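Home | Projects | Reports | Archive | Contact

This site uses cookies. Accept | Settings

Small Refrigerator Storage: Shelf Use and Door Load
Student project report, Burkeck

1. Purpose

The project compared two ways of stocking a compact refrigerator in the Hidix student kitchen. Users had complained that small drinks got lost behind food boxes and that the door did not always close fully.

2. Method

The cabinet was emptied, wiped down and restocked twice. Layout A put all drinks in the door. Layout B kept only bottles in the door and moved cartons to the lower compartment. Door load was limited to 2000 g in both layouts. Readings were taken with a Cilik kitchen scale and entered in a Ki spreadsheet. Each layout stayed in place for one week, starting on a Monday.

3. Results

With Layout A the door load reached the limit by midweek, and two cartons had tipped over. With Layout B it stayed at least 400 g under the limit. Time to find a given carton was shorter in Layout B, but the difference was small – the sample is too limited for a firm claim.

4. Discussion

The slatted shelf is a poor surface for narrow items. Cartons lean when their base falls across the gaps between ribs, and a straw makes them harder to stack. The compartment floor gives better support and is easier to clean. Layout B therefore assigns the small red-and-white carton with the straw to the lower compartment, while the clear water bottle with the blue cap stays in the door. Food boxes go on the shelf, with the tallest at the back.

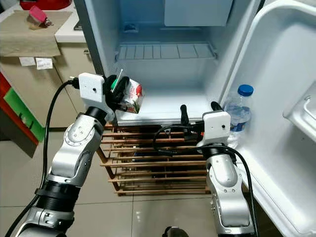

Shares: 3 | Comments: 0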